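3.2 Condition of the cases at intake
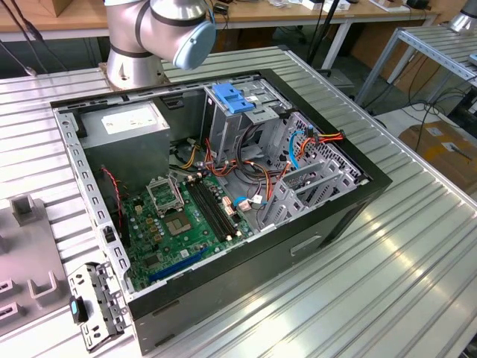

Figure 4. Open desktop tower lying on its side on the worktable, side panel removed. The load plate of the CPU socket is raised and the socket is empty.

The computers in our study came to the Brevberg workshop from offices, schools and private homes. In total 451 desktop towers were registered between the first delivery and the end of March. Each tower received a paper tag with a running number, and the same number was written in the intake book together with the name of the sender, the type of case and a short remark on the outside condition. Laptops and all-in-one machines were registered in a different book and are not treated in this paper.

After registration the side panel was taken off and the tower was laid on its side, with the open side up. We chose this position for all inspections. When the tower stands upright, the cables hang down over the board and the person who inspects must hold them away with one hand. When it lies flat, most of the connectors can be seen without touching, and small screws which have fallen inside do not roll out on the floor.

The inspection form has four parts: power supply, board, memory and processor, and wiring. We describe them shortly, as the later results in Section 4 depend on how the parts were judged.

Power supply. The person who inspects looks for the specification label and copies the rated output in the form. In the tower of Figure 4 the unit is a gray box with the label printed in white on the top face, so it did not need to be unscrewed for this step. In other towers the label is turned to the inside wall, and then the field was left open until disassembly. We did not test any power supply at this stage.

Board, memory and processor. Many senders remove the parts that are easy to sell or to use again before they give the computer away. For this reason we noted separately if the processor, the memory modules and the expansion cards were present. The tower in Figure 4 was coded as "board present, processor absent, memory absent". Its two black memory slots hold no modules, and the metal frame over the socket stands up at an angle. A raised frame was written down as an own remark in the form — it leaves the contact area of the socket without protection, and such boards should not be stacked or put in a box with loose parts. In the first weeks we did not have this remark, and it was added after a proposal of Vittoria Testa, who was responsible for the sorting of the boards.

The board was never lifted out during inspection. We recorded only what can be seen from above: the color of the board, the presence of the long expansion slot, and any damage to the small parts. The model name was copied if it could be read without moving cables. If it could not be read, the field stayed empty, and the board was identified later at the Istska site, where the boards were sorted for reuse or for metal recovery.

Wiring. This part of the form gave us the most difficulties. The state of the cables was judged on a scale with three steps: in order, loose, and damaged. "In order" means that the cables are fixed or bundled and the plugs sit in their sockets. "Loose" means that at least one plug lies free inside the case. "Damaged" means that a cable is cut, burned or missing its plug. The tower in Figure 4 was coded as "loose". Small white and blue plugs rest near the center of the case, and black, yellow and white wires cross between the board and the drive bays. Such a picture is typical for towers where a drive or another part was taken out in a hurry, although we can not say for a single tower who did this and when.

Two inspectors did not always agree on the border between "in order" and "loose". Some older towers have spare plugs which were never connected to anything, and one inspector coded them as loose while the other did not. We decided that spare plugs of the power supply do not count if they are tied to the bundle. The forms filled before this decision were checked again from the photographs, and the code was corrected where necessary.

The case itself was judged last. We noted bent metal edges, broken front panels, and missing screws. Handles or recessed grips in the outer shell were also noted, although they are not connected with reuse value — the workers in the Villa storage hall had asked for this, and the towers with a grip were put on the upper shelves.

All forms were typed into one table in the Prararura system every Friday. Fields that had been left open were typed as "not visible" and not as "absent". We consider this difference important for the reading of Table 2, where the share of towers without processor is calculated only from the towers in which the socket could be seen.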